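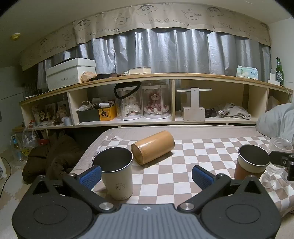 Pad choice for a hand-held gripper: blue textured or smooth silicone?

Posted by Fraser Baird in Grippers and End Effectors

I'm comparing two sets of finger pads on a hand-held parallel gripper with a camera above the fingers. Set A is the blue textured pad that came fitted. Set B is a smooth silicone pad from Pluten, slightly softer and a bit thicker. Both sets go on the same fingers with the same screws.

The task is simple tabletop work: approach an upright tumbler from one side, close, lift, move it across the cloth, set it down. Other objects are a wooden cylinder lying on its side and a stemmed goblet with ribbed glass. I have logged 371 grasps so far and 143 of them were with set B.

Results to date: set B holds the goblet better. Set A is better on the tumblers, mainly on release. With the smooth pads the tumbler tends to stick to one finger for a moment after opening and gets dragged sideways before it lets go. On a tablecloth this also pulls the cloth and moves everything else, so the next grasp starts from a different layout.

Two things I would like to know. Is the sticking a property of the material, or is it my uneven contact, with one pad touching well before the other? And can I mix the data from both pad sets if the finger colour is visible to the camera in every recording?

---

Davina Strachan

Both, but check contact first. If one pad reaches the tumbler early, you are pushing the object until the second pad arrives, and the side load is still there when you open. Close slowly with the tumbler centred and see if the sticking goes away. If it does, the material is fine and you need to practise the approach.

If it persists, wipe the silicone with isopropyl and let it dry fully. New pads often carry a film from the mould. We had the same trouble at Tostville with a batch of soft pads and cleaning fixed most of it. Dusting with talc also works for an afternoon, but it gets into the pivots and I would avoid it.

Check the pad thickness as well. A thicker pad changes your zero. If the width reading was calibrated with set A and you did not redo it for set B, every logged opening is off by 2 times the difference in thickness. That will matter more to you later than the sticking.

On mixing – label every recording with the pad set and recalibrate between them. I would mix them only if you intend to deploy with either. If the arm will carry the blue pads, record with the blue pads.

---

Galbraith

just use the textured ones. smooth pads pick up lint off the tablecloth anyway and by Sunday you'll be cleaning them every 40 grasps

---

Alora

Agree with the recalibration point. One addition: pin the cloth down or clamp it under the table edge before you compare anything. A loose fold moves when an object is dragged, and you end up measuring the cloth along with the pad. I would also run the goblet as a separate test, gripping the bowl and then the stem, and keep those numbers apart from the tumblers.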